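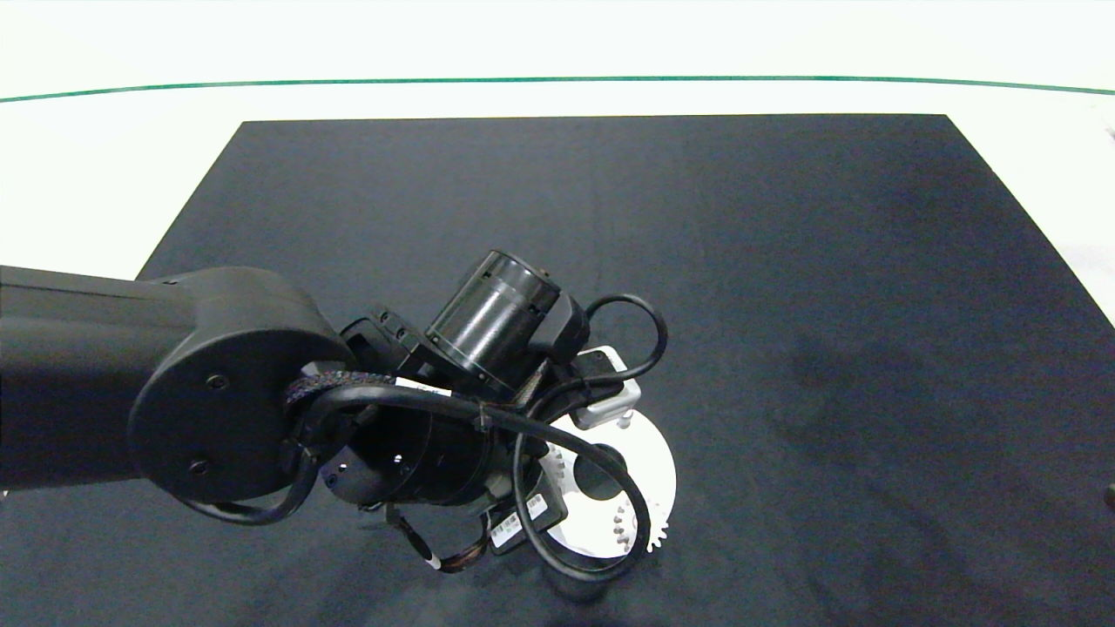
A dark blue cloth over a white table.

I took the early bus out to Dorkilport for the open studios, and I'm so glad I did! I'd meant to go for years. My cousin in Toledo kept telling me I'd love it, and she's the one who taught me to embroider, so I really should have listened.

The studios are in an old school building, with 33 artists spread over three floors. I started at the top (my knees prefer going down) and ended up staying almost an hour in the first room, where Razia Rizvi was showing her quilted letters. She stitches lines from letters her grandmother sent home after moving abroad, then covers parts of them with thin fabric so you have to lean in to read. Some lines you can't read at all. I asked if that bothered people and she laughed and said her aunts complain every single time.

Razia runs a workshop called Flellell too, named for a nonsense word from a lullaby her mother sang. You bring a phrase your family says, any language, and stitch it while the others at the table tell you what it makes them think of. I did mine on "eat first, then cry," which my dad says at funerals and also when the car won't start. The woman next to me had almost the same saying from her side of the world, and we got talking and both fell way behind with our sewing.

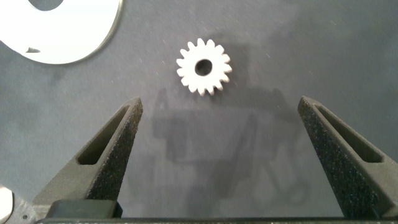 I finished four words. The last one is still in my bag with the needle stuck through it.

Lunch was dumplings from a cart in the yard, and then I went down to the second floor for Pudeo, a group of friends who make sound pieces out of voicemails. You sit on a cushion, put on headphones and hear people's parents asking if they've eaten, if they got the package, why they never pick up. One message was 13 minutes long. I listened to the whole thing and came out a bit wobbly, and then called my own mother from the stairwell. She was busy watching her show.

The ground floor was mostly prints and ceramics, and pretty crowded by then. Someone at the door told me they'd had 1,302 visitors by midafternoon, and I believe it, because the line for the restroom was something else. I bought two postcards and a very small blue bowl I had no business buying.

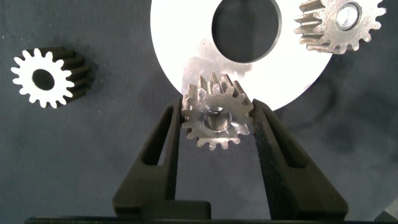
If you want to go

The next open studios are in July. Workshop places are free but you have to sign up at the front desk when you arrive, and the embroidery table fills up first. Bring your reading glasses if you use them. The elevator is at the back of the building, past the print room, and the last bus leaves earlier than you'd think, so check the board before you sit down with those headphones.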